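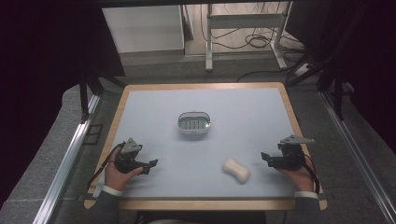
Why Does Soap Need a Dish?

Reading time: 6 minutes

Have you ever picked up a bar of soap and found that the bottom of it had turned to jelly? It slides about, it sticks to the basin, and when you try to pull it up it leaves half of itself behind. Grown-ups tend to sigh when this happens. But there is a good reason for the jelly, and there is a good reason why somebody, a very long time ago, decided that soap ought to have a little place of its own to sit.

Let's start with the soap, and then we'll get to the dish.

What is soap made of?

Soap begins with fat or oil. That sounds a bit odd, doesn't it? Oil is greasy, and soap is the thing we use to get grease off. But when you mix oil with something called an alkali (say it like this: AL-ka-lie), the two of them change into something quite new. It is a bit like baking, where you put in eggs and flour and sugar and you get out a cake, and you can't turn the cake back into eggs however hard you try. Please don't try making soap on your own, though. The alkali used for it can burn your skin, and it is strictly a job for grown-ups with gloves and goggles.

The oil might come from olives, or coconuts, or palm fruit. In the past it was very often animal fat, saved up from cooking.

Once the soap has been made it can be poured into moulds, or squeezed out in a long strip, chopped up and pressed into shape. Bars come as ovals, rectangles, shells, balls and flowers. Some have a narrow waist in the middle, like a peanut still in its shell or a bone that a cartoon dog might bury. A waist is a handy thing for a bar of soap to have, as your fingers can curl round the thin part while the two fat ends stop it from shooting out of your hand. If you have ever chased a plain round bar of soap round the bottom of the bath, you will know how useful that could be.

How does soap clean things?

Soap is made of very, very tiny bits called molecules, far too small to see. Each soap molecule has two ends, and the two ends like different things. One end likes water. The other end doesn't care for water at all, but it does like oil and grease.

Now think about your hands after you have eaten buttery toast. If you hold them under the tap the water just rolls off, and your fingers stay slippery. Water and butter don't mix. But rub on some soap, and all those grease-loving ends go poking into the butter, while all those water-loving ends stay outside, holding on to the water. Soon each speck of butter is surrounded by soap, rather like a hedgehog with its prickles pointing out. Then you rinse, and the water carries the whole lot away down the plughole, butter and all.

That is also why rubbing matters. You need to give the soap time to get into all the creases, between your fingers and round your thumbs. Wash for 20 seconds, and if you find that hard to guess, sing "Happy Birthday" all the way through twice – at an ordinary speed, no racing!

So why does it go soggy?

The trouble is that the soap can't tell the difference between being used and being left in a puddle. It likes water, so it soaks some up, and wherever it soaks up water it gets soft. When you leave a wet bar lying flat on the side of the basin, the water underneath has nowhere to go. The top dries out in the air, but the bottom just sits there getting softer and softer. A soggy bar gets used up more quickly too, because lumps of it wash away before they have cleaned anything.

And now the dish

A soap dish has two jobs. The first is to stop the soap from sliding off and skidding across the bathroom floor. A rim round the edge does that nicely. The second job is to keep the soap out of the wet, and this is where it gets clever.

Lots of soap dishes come in two parts. There is the outside part, which is a shallow bowl, often an oval one. Then there is an inside part with slots or holes in it, and the soap sits on that. Water drips off the soap, goes down through the slots and collects underneath, where it can't do any harm. Air can get at the bottom of the bar through the slots as well, so it dries from below and from above at the same time. You could think of it as a bed with slats, or the rack that cakes go on when they come out of the oven.

Other dishes do the same job in other ways. Some have ridges. Some have a spout at one end that tips the water into the basin. There are even some with a magnet, so that the soap hangs in mid-air with nothing under it at all, and very strange it looks too.

Try it yourself: the soggy soap test

You will need a grown-up who doesn't mind, plus:

- two small bars of the same soap
- a saucer
- a soap dish with slots or holes in it
- a teaspoon and some water
- kitchen scales, if you have them

1. Weigh both bars and write down the numbers. If you haven't any scales, draw round each bar on a piece of paper.
2. Put one bar on the saucer and the other in the soap dish.
3. Every morning and every evening, spoon 4 teaspoons of water over each bar.
4. Keep going for a week. If you begin on a Sunday it is easy to remember when to stop.
5. On the last day, leave out the water and gently press the underneath of each bar with your finger. Which one is squashier?
6. Let both bars dry for a few days and weigh them again, or put them back on your drawings. Has either of them shrunk?

Don't forget to empty the bottom of the dish now and then. If the water reaches up to the slots, the soap is back in its puddle and your test won't be a fair one.

When you have finished you will have two used bars and probably a rather slimy saucer. You can wash the saucer with, well, you have plenty of soap. Use up the squashy bar first and let the firm one wait its turn.

More to read

Why do bubbles always end up round?
Where does the bath water go?
How a sponge holds its drink
What makes toothpaste minty?
Towels: why the loopy ones dry you best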